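Subject: Re: [chores-and-machines] Sorting of small items into bins: current position
From: Bożena Urbańczyk

Dear colleagues,

I am replying to the question Remigiusz Kozłowski put to the list this morning, which I quote for those who read by digest.

> The board of Kurkireck has asked whether the clearing and sorting of
> small household goods can be handed over to a machine before the
> November intake. Members will recall that our returns room handles
> 715 items in a normal week, most of them cords, straps, tools and
> packaging. The Pimance brochure states that the work "can be
> automated today." Is there a settled view on this list? I would
> prefer to give the board a plain yes or no.
>
> R. Kozłowski

The plain answer for November is no. The longer answer is that parts of the work can be done by machine, and that the brochure does not separate those parts from the rest.

Our working group set out a trial under the name Bustier, covering 996 attempts at placing one item in one open bin. Rigid items of a regular shape gave little trouble. A wooden block, for instance, presents flat sides to a two-finger gripper and does not change shape when it is lifted. Cords and straps were a different matter. A looped bundle may be gripped by one strand and leave the others behind, and the arm has no good way of noticing this unless it has been told to look. Thin plastic bags were worse still, and we have stopped counting them toward the result until the method is improved.

Speed should also be reported to the board. The median time per item was 30 seconds. Ms. Pawłowska, who supervises the returns room, can fill a bin in that time while answering the telephone. The comparison is not entirely fair, as the arm can be left to work in the evening, but a person must still be present to clear stoppages.

I would therefore suggest that Kurkireck defer any purchase and ask Pimance for results on soft goods only, with failed attempts included. A total that mixes blocks with straps will be of no use to you. The working group is prepared to share its item list and scoring sheet, which runs to 7 pages, on request to me directly.

The setup with the three blue bins is attached below my signature. Comments on the scoring sheet should reach me before the November call.

Yours sincerely,
Bożena Urbańczyk
Working Group on Domestic Tasks
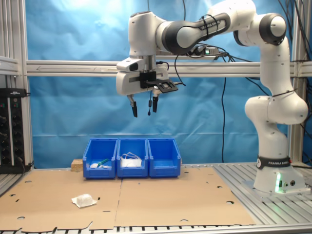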